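1/ A thread on what we have been doing with clothes since July. The short version: we wanted to know if a robot arm gets better at hanging up garments when the policy only sees the wrist camera, with no overhead view at all.

2/ The work is by me, Ebise Mersha and Oskari Tikkanen, with Gadisa Ambaye on the hardware. The project is called Killora. The write-up is still a draft, so numbers may move a little.

3/ The usual set-up gives the policy two or three views. The overhead one is good for finding a garment on the floor. Once the arm lifts it, the cloth hides the hand and the overhead view stops telling you much about the grip.

4/ We recorded 200 demonstrations by teleoperation. Each one starts with clothes on the floor and ends with one garment on a hook. Oskari did most of the driving and Ebise did the rest, so there are two quite different styles in the data.

5/ We trained two versions of the same policy on the same demonstrations. One got overhead plus wrist. The other got wrist only, along with a short history of past frames – 4 of them, spaced out over the last couple of seconds.

6/ Then we ran 200 test trials with each. Wrist only with history got the garment onto a hook in 84 of them. The two-view version did worse, mostly in the last part, between lifting and hooking.

7/ Without the history, wrist only falls apart. It grabs well enough, then forgets where the hooks were as soon as fabric fills the view. Gadisa guessed this before we ran it and has mentioned it since.

8/ Thick fabric is the hard case. A shirt hangs fairly flat and you can see past it. Fleece bunches, twists and takes up the middle of the picture, and the policy has to move with very little else to go on.

9/ Things that did not help: more image augmentation, a bigger encoder, cropping out the gripper. Slowing the lift helped a bit. We have not tried a force sensor yet – that is next on the list.

10/ Limits. One room, one rack, one arm. We have no idea yet how it does with a rail and proper hangers. Bereket Endale is setting up a second rack at Tiswood so we can find out.

11/ Wrist view with a fleece in the gripper, for anyone wondering what the policy has to work with.

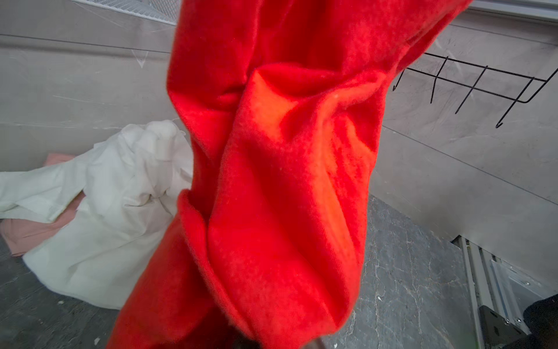
Wrist camera, red fleece held in the gripper, hooks at upper right.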